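Plonwood Mobile Whiteboards and Display Boards | Bikside Furnishings for Schools and Public Buildings

Plonwood mobile boards are supplied by Bikside to schools, libraries, training centers and municipal offices. The range covers double-sided writing boards, single-sided wall boards and freestanding display panels.
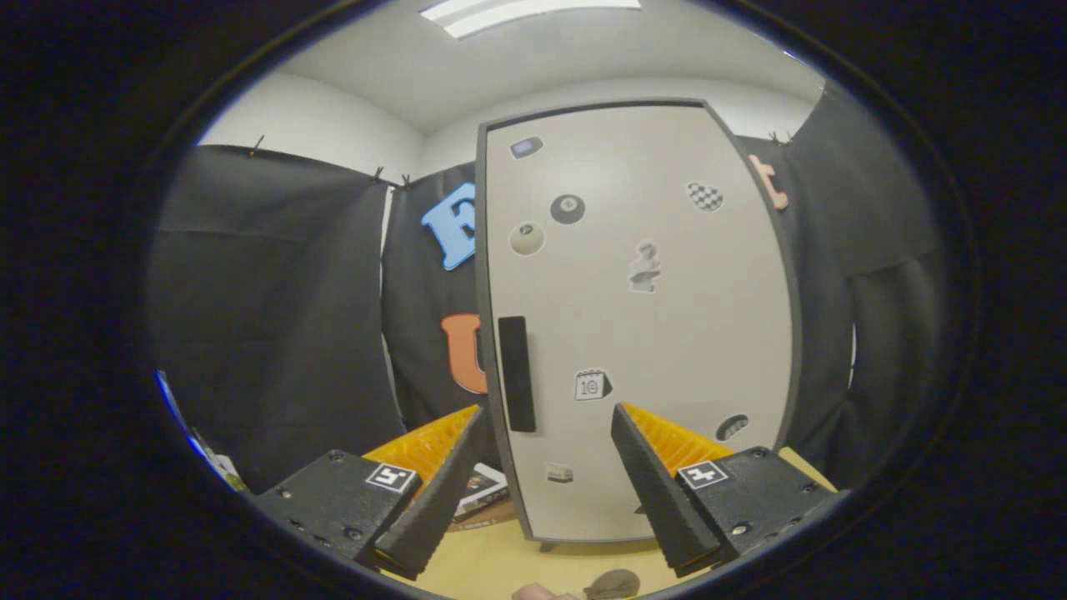 All boards in the range are built to order at the Zupan works and shipped assembled wherever the delivery route allows. Customers with narrow stairwells or small elevators may request flat shipment, in which case the stand and the writing panel are packed separately and joined on site with the hardware provided. A hex key is included. No other tools are needed.

Writing surface

The standard surface is porcelain enamel on steel, fired in a single sheet with no seam. It accepts all common dry-erase markers and holds magnets on its full area. The enamel is warranted against ghosting, crazing and loss of erasability for 20 years in normal indoor use. The warranty does not extend to damage from permanent markers, adhesive tape left in place, abrasive pads or solvents other than those listed in the care section of this page.

A painted steel surface is available at lower cost for rooms in occasional use, such as meeting rooms that are booked a few times a month. Painted steel is warranted for 8 years. It should not be selected for classrooms. Purchasing departments sometimes substitute painted steel at the ordering stage to bring a project within budget, and the boards are then returned to us with complaints that cannot be upheld. If the budget is limited, we recommend ordering fewer enamel boards and adding to them later.

Both surfaces are offered plain or with a printed grid. Music staves, handwriting lines and blank map outlines can be printed under the enamel on request. Artwork must be approved in writing before production begins, and printed boards cannot be returned.

Frame and stand

Frames are extruded aluminum with molded corner caps. The standard finish is clear anodized; powder-coated finishes are available in light gray, dark gray and white. The color of the frame and the color of the stand may be specified separately, although most institutions choose to match them.

The mobile stand is welded steel tube with a wide base and four casters. All four casters lock. The panel of a double-sided board turns on a horizontal pivot and is secured in the upright position by a knob at each side. Both knobs must be tightened before anyone writes on the board. Where boards are used by younger children, we advise ordering the keyed pivot lock (part 315), which prevents the panel from being turned without a key. The same key fits every board supplied to a site – a request made by several school districts after the first version of the lock was introduced.

The marker tray runs the full width of the panel and lifts off for cleaning. Trays are not load-bearing. Laptops, document cameras and stacks of books should be placed on a table or on the optional side shelf.

Choosing a size and orientation

Landscape boards remain the usual choice for lecture rooms and for any room in which the audience sits in rows. Portrait boards take up less floor and pass through a standard doorway without being tilted, which makes them suitable for shared spaces where one board serves several rooms. They are also widely used in reading rooms and reception areas, where they serve as notice boards.

When planning a room, allow enough clear floor behind a double-sided board for the panel to turn completely. The drawing sheet for each model gives the turning clearance, and this figure should be checked against radiators, window sills and fixed shelving. Boards intended for a corner should be ordered with a fixed panel.

For rooms with strong daylight or ceiling spotlights, the low-gloss enamel is preferred. It reduces glare noticeably and can be used as an occasional projection surface. It does need slightly firmer wiping than the standard enamel, and a felt eraser gives better results on it than foam.

Accessories

The following items fit all current Plonwood boards unless noted.

Keyed pivot lock, part 315
Side shelf, left or right hand
Paper clamp bar for flip chart pads
Replacement caster, locking
Magnetic eraser with replaceable felt strips
Fabric pin panel, which fits over one face of a double-sided board (landscape models only)
Storage cover, full length

The older Fultlow accessories, including the Fultlow clamp bar, do not fit boards with the present tray profile. A limited stock of Fultlow parts is held for customers with existing boards and will be sold until exhausted.

Care and cleaning

Before first use, remove the protective film from the writing surface and wipe the board with a clean damp cloth. Allow it to dry fully. In daily use, a dry felt eraser is sufficient. Once a week, wipe the surface with a damp microfiber cloth and dry it with a second cloth. Cleaning sprays tend to leave a film that holds marker dust, and a board cleaned only with spray will begin to look gray within a term.

If permanent marker has been used by mistake, isopropyl alcohol on a soft cloth may be applied to enamel surfaces. It must not be used on painted steel. Tape residue should be softened with warm water and mild dish soap and lifted with a plastic scraper.

Check the pivot knobs, caster locks and base bolts at the start of each school year. A board with a damaged caster should be taken out of use until the caster has been replaced.

Ordering and delivery

Orders are accepted from institutions on an official purchase order. Delivery is to a ground-floor entrance; placement in rooms is quoted separately. Customers are asked to inspect each board on arrival and to note any damage on the delivery receipt before signing. Damage reported later than 2 working days after delivery will be treated as having occurred on site.

Orders for summer installation should be placed by the end of April. Orders received after that time are scheduled as capacity permits, and printed surfaces in particular may not be ready before the start of classes.

Returns of unused standard boards are accepted in the original packing with prior agreement. Built-to-order colors, printed surfaces and boards that have been assembled on site are excluded.

Contacts

Institutional sales and quotations: Kalliopi Stojanovska
Parts, warranty claims and drawing sheets: Padmavathi Kamath

Please give the serial number in all warranty correspondence. On mobile boards the serial plate is fixed to the underside of the base tube; on wall boards it is behind the tray.

Specifications are subject to change. Page last revised 2018-06-25.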